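Kurkness wrist camera set, version 2

Recordings from a wrist-mounted camera, made to compare two parallel grippers on the same arm. The grippers are called Kudo and Candis throughout, after the names on our bench sheets. Released July 23, 2022.

Contents

2604 episodes in total. 2000 were recorded with Kudo and the rest with Candis. The split is uneven because the Candis finger pads wore through in November and we had to wait for new ones. Version 1 had Kudo only and should not be mixed with this one -- the camera bracket has been moved since and the calibration is different.

Each episode folder holds the wrist video, joint positions, gripper width, motor current and a text file with the task name. There are 11 task names. The largest group is "shoe out of box" and the smallest is "close lid".

Camera

The camera sits beside the gripper and looks along the fingers. Exposure was fixed for the whole of a session. We tried automatic exposure first, but the brightness jumped each time the arm turned towards the window, and the tracking code from Jatusico lost its points. With fixed exposure, pale backgrounds burn out and the insides of boxes stay dark. Please check your own code on frames of this kind before training on the full set.

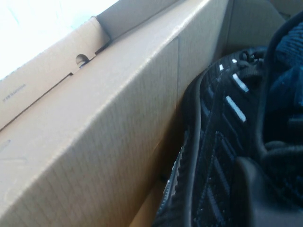
Wrist view, shoebox task. Black sneaker against the side panel, lid flap open, background overexposed at upper left.

Black shoes in shade are the hardest items in the set. The knit upper gives little for the depth estimate to hold on to, and on many frames the white stripes are the only strong features. Both grippers were run on the same shoes and the same boxes, so failed grasps can be compared directly.

Grippers

Kudo opens wider and closes faster. Candis has softer pads and reports its width more often. On the shoe tasks Candis slipped less, but it pushed the box along the table more, as its housing is bulky near the wrist. We do not give a single score for either one. The result column in episodes.csv says done, dropped, missed or stopped, and users can work out their own rates from that.

Known problems

In 31 episodes the motor current is missing. They are listed in missing_current.txt.
Gripper width for Candis reads slightly high when fully closed.
Printed codes on boxes are mostly too blurred to read. Do not use this set for text reading.
A few "close lid" episodes end before the arm has gone back to its rest position.

Use

Free for research and teaching. If you publish results, please give the version number and say which gripper you used -- results for the two put together are hard to compare with anything.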